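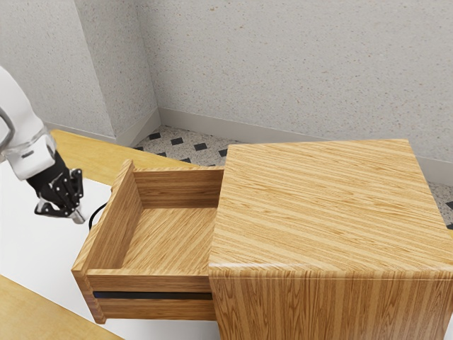 My drawer project has eaten most of August, so I thought I'd catch you all up, with apologies to anyone who only follows me for the allotment. I'm teaching an arm to open and shut a bedside cabinet, all in simulation on the old computer in the spare room, before I let anything heavy near real furniture. The drawer is empty for now, and it'll stay that way until Fella (yes, the arm has a name, blame Graça) can be trusted with socks. I'm very fond of the little black diamonds on the floor, which took me a whole evening and do nothing whatsoever for the robot!

27 shares · 8 comments

The handle has been the fiddly bit. A curved one seems such a friendly shape to get hold of, but the fingers have to come in at a decent angle, and mine kept wanting to arrive sideways like a crab. I've run 1,883 tries so far and kept notes on far too many of them.

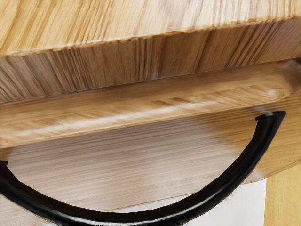
Black handle, pale wood, very close up.

Vitalii Moroz suggested slowing the last bit of the reach right down, so I've been at that since teatime, with a pot of tea and the window open (the computer gets terribly warm, poor old thing).

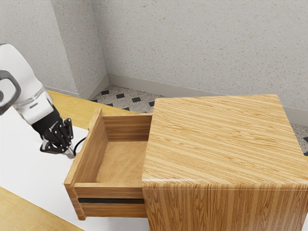 Dorothy Bainbridge asks whether a heavier drawer would be kinder to it, as her own light ones shoot out at the slightest tug.

131 likes

Good thought, Dorothy, and I'll try more weight tonight. I've also been wondering about adding a bit of drag to the runners, like the chest at my mum's that you have to lean on.
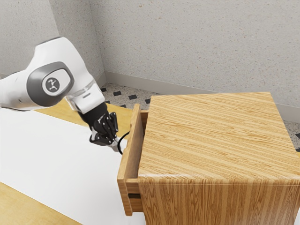
If the drag helps I'll leave it in and go back to the shutting half, where Fella still pushes a touch too high for my liking. More when I've had some supper.

Last updated 21:27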